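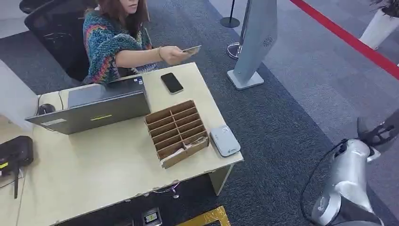 Is this only for people who've packed it in completely, or can I come if I just don't fancy drinking at gigs any more? That was the first message we got when I mentioned the idea at the end of our August newsletter, and the answer is the second one, the first one, and anything in between. Come!

So, the proper call-out. Mamero is looking for working musicians, DJs, sound engineers, roadies and anyone else who earns at least part of their living in live music to join Dry Load-In, a run of evening get-togethers in Flellimstead about how we look after ourselves on the road and between jobs. I play bass (weddings, theatre pits, two bands that pay and one that really doesn't) and I've been putting this together for most of the year because I wanted somewhere to talk about it that wasn't a bar at one in the morning.

We have room for 27 people. You'd be in a small group with others who do a similar sort of work, so singers won't be stuck listening to me go on about van hire, or not for long anyway.

What we'll get into: being paid in drinks tokens, what to do with yourself in the four hours between soundcheck and stage, sleeping after a show when your ears are still ringing, how to put a dry dressing room in your rider without feeling like a nuisance, and what a quiet January does to your head. There's also one session on money, as so many people asked for it. If there's something you'd like covered, tell me in your application and I'll try to squeeze it in.

It isn't therapy and I'm not a counsellor. If you're having a rough time right now you're still very welcome, but please have a chat with your GP as well.

The practical bits. Sessions run from 6.30pm to 8.30pm in the upstairs room at Sulemana, the rehearsal studios behind the old bus depot. There's a lift. Tea, squash and a decent amount of food are provided — veggie by default, let me know about allergies. You get £54 for each session you come to, paid by bank transfer, plus your bus or train fare if you keep the ticket. Hastero are lending us a backline for the last evening, so bring an instrument if you'd like a play afterwards. No pressure at all if you wouldn't.

You need to be 18 or over and to have done paid live work in the past 2 years. You don't need a following, a label, a manager or a website. People coming back after a long break, or after having kids, please do apply, I'd love a few of you in the room.

To apply, send me half a page or a voice note of about three minutes saying what you do, what a normal working week looks like and why you fancy it. Post it through the door at Sulemana marked Dry Load-In, or use the contact form on the Mamero site and pick "Dry Load-In" from the list. I read everything myself and it goes no further than me. If you'd prefer to use a stage name in the group, that's fine too.

Places will be confirmed in October, and everybody gets a reply either way — it may take me a week or so if I'm away on a job.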